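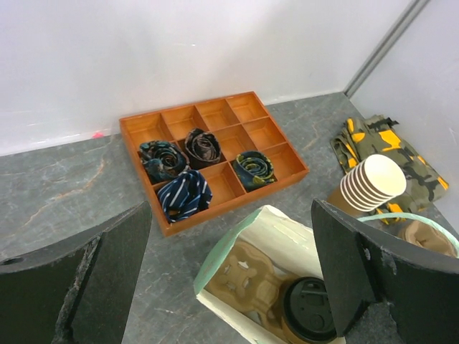

Wardrobe & Small Storage Workshop, Netetti

April, after lunch

Ties today! Jintana brought in a bagful from the charity rail and I've finally got round to trying them in the twelve-hole tray (three rows of four, the orangey-brown one). Four in so far, eight spaces to go, and I already have opinions.

The dark brown patterned one is my favourite – it's come up like a rose, and it sits nicely next to the teal and black floral. That floral one is a bit of a sprawl though, big loose loops and a great hole in the middle. Must redo it tighter, starting from the narrow end. The navy stripe in front of it is too tall, it stands up over the front rim, and if this tray is going in the shallow Urnari drawer it'll catch every single time. Charoen says fold it in half first and then roll, so I'll try that next.

The dark teal with the yellow-green bits is the neatest of the lot, lovely even spiral, so that's the one to copy for the rest. I left a gap between it and the navy one, and I think I prefer it with a bit of room (Decha wants them packed shoulder to shoulder, we'll see who wins).

Still to sort out:
Drawer clearance. Amnuay has the measurements, ask her before doing any more rolling.
Do knitted ties go in at all? They'd spring open, I reckon.
Whether the back row should be kept for belts. Thanakorn is keen, I'm not, they'd be a pain to reach.

Back to the navy one now, then the rest of the bag if there's time before four.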